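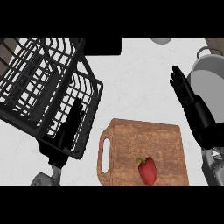

4.2 Open-day demonstration

Figure 3. Simulated kitchen used at the open day, with the left hand behind the wires of the dish rack and the right hand near the pot. The cutting board and red pepper lie between the two arms.

The kitchen environment was shown to visitors during the Carkaden open day in September. The simulator ran on one workstation in the Mabaso teaching lab, with the rendered view (Figure 3) repeated on a wall display. Visitors drove both arms through the Tedetti interface for up to 4 minutes each, after a short briefing by Tumelo Mokoena. No prior experience was required, and no one was given practice time beyond the briefing.

We logged joint positions and contact events throughout. Roughly 3000 contact events were recorded, of which 1545 involved the dish rack. Contact with the thin bars is costly to resolve, and the physics step was halved for the afternoon session after the rack was seen to jitter under sustained load. Data from the two sessions are therefore reported separately in Section 5.

The Mitulico controller was left at its default gains. Two behaviours were common among first-time operators. They tended to move one arm at a time, parking the other wherever it had last been used, and they judged depth poorly when a hand passed behind the rack. A second viewpoint was available on a key press but was rarely selected. For later demonstrations we have placed it beside the main view by default.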